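**voswood_gion:** Evening, everyone! My aunt left me her button collection, 1000 of them at least, and I'd love to sort it before the Saturday swap in Voswood. Would you go by color or by material?

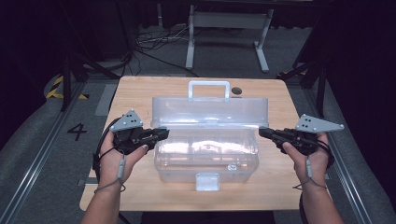 I lean toward color myself - it's just so cheerful to open up and see all the blues together.

**rosales30:** Oh, material, please! Old celluloid can spoil its neighbors, so I keep mine well apart.

**dultell:** I have to disagree, friend. I had 300 sorted that way and never could find a match for a cardigan.

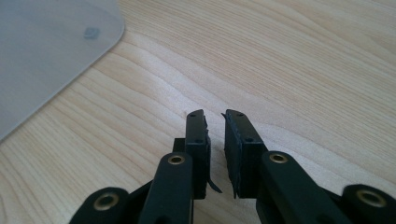

Color first, then size, and a cup of tea while you're at it.

**voswood_gion:** Color it is, with the celluloid kept apart. Thank you both!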